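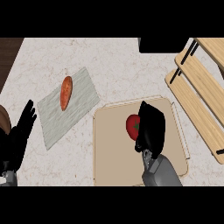
Tomato on the cutting board, sweet potato on the gray placemat.

About Skoryk Coin

We make challenge coins. Also lapel pins, helmet tags and the odd belt buckle, but mostly coins. Fire departments, EMS, dispatch centers, rescue squads, a few police unions, and the ball teams and pipe bands that go along with them. Out of Linley, same building since the start.

Started by Taras Shevchuk, who was on an engine company for a good long while and wanted a retirement coin for his captain. Got quoted a minimum of 3,000 pieces. For one captain. So he found a used press, learned on it nights, ruined a lot of brass and got the coin done. Then the next station wanted one. Then their softball team. You know how it goes.

Valentyna Prokopenko came on to do the artwork and now pretty much runs the place. If you've emailed us, that was her. If you called and got somebody shouting over a machine, that was Taras.

What we do

Die struck coins in brass or bronze. Soft enamel, hard enamel, or plain metal with an antique finish, which is what most of the older guys ask for. Rope edge, flat edge, cross-cut edge. Numbering on the rim if you want it. Custom shapes ok: Maltese cross, helmet, hydrant, state outline. Please no more than one skinny part per shape, they bend.

Memorial coins. A big part of the work and we take it slow. Names get read back to you over the phone, letter by letter, before anything gets cut. Badge numbers too. Dates too. Somebody from the family signs off, or somebody the family picked. We don't sell memorial coins off the website and we don't reprint them for anyone except the people who ordered them, so please don't ask.

Fundraiser coins. Different thing. Burn camps, medical bills for a member, travel money for a tournament. We bill half up front and the other half after your event. You set the selling price, we stay out of it. Our line on the invoice is our line on the invoice, no cut of your sales.

Minimum order

5 coins. Yes really. The die costs the same whether you order five or a truckload, so a tiny run is not cheap per coin, and we'll tell you that on the phone before you commit. Price gets a lot friendlier at 400. Past that it flattens out.

Biggest single job so far was 3,942 coins for a county-wide anniversary, every one numbered. Odd number, one per member on the rolls, living and retired. Took up the whole shop, the hallway and Taras's garage. Would do it again, with more shelves.

The presses

Two of them. The old one is called Helix, no good reason, it was painted on the side when we got it. Slow and loud, best detail of anything we've owned. Lettering comes off it clean. The newer one handles the long runs. Plating is sent out to Wullix, across the river, who have been plating our stuff from the first year and who put up with our rush jobs. Everything else happens here. Enamel is filled by hand, so colors can vary a hair from coin to coin. Tell us if that bothers you and we'll talk about hard enamel.

How it goes

Send us whatever you have. A drawing on the back of a run sheet is fine. Photo of the patch, fine. A logo pulled off Facebook, less fine but we'll redraw it. Valentyna sends a proof, front and back, actual size plus a big one so you can check spelling. Look at it twice. Have someone else look at it. Then say yes in writing, an email will do.

After that the die gets cut and changes cost money. We've had departments catch a wrong founding year after the yes. Happens. We split the cost of the new die the first time.

Turnaround is on the order page, it changes with the season. March is bad, everybody has a banquet in the spring. If yours is one of them, get in touch before Christmas if you can manage it.

Rules we keep

Department insignia: need a chief or an officer to okay it. One email from a department address, that's all we want. Union seals, same deal with the local.

No coins for departments you don't belong to, unless it's a gift and they know about it.

No unit nicknames that will get somebody in trouble. We ask. You'd be surprised.

Dies stay here on the shelf and belong to you. Want it back, we mail it, you pay postage. Changed chiefs and don't know if you have one here? Call, we keep a list going back to the first captain's coin.

If a coin shows up wrong, bad fill, scratch, plating spot, send a picture and we make you another. Dont mail the bad one back, keep it in your truck or give it to a kid.

Visiting

Come by if you're near Linley. Call first, the front door sticks and we can't hear knocking when Helix is running. There's a display case by the counter with one of most of what we've made, minus the memorial ones where the family said no. Coffee is there. Parking in back, leave room for the plating van.

Open house is 13 Jul 2024, doors at ten. Bring a coin to trade, there will be a table for it. Taras is striking a small one on the old press all day and you can pull the lever on yours. Kids too, with a grown up next to them.

Quotes and artwork go to Valentyna through the contact form. Questions about an order already in the shop, phone is faster. Leave your department name AND your own name on the message please, we have three Engine 2s right now.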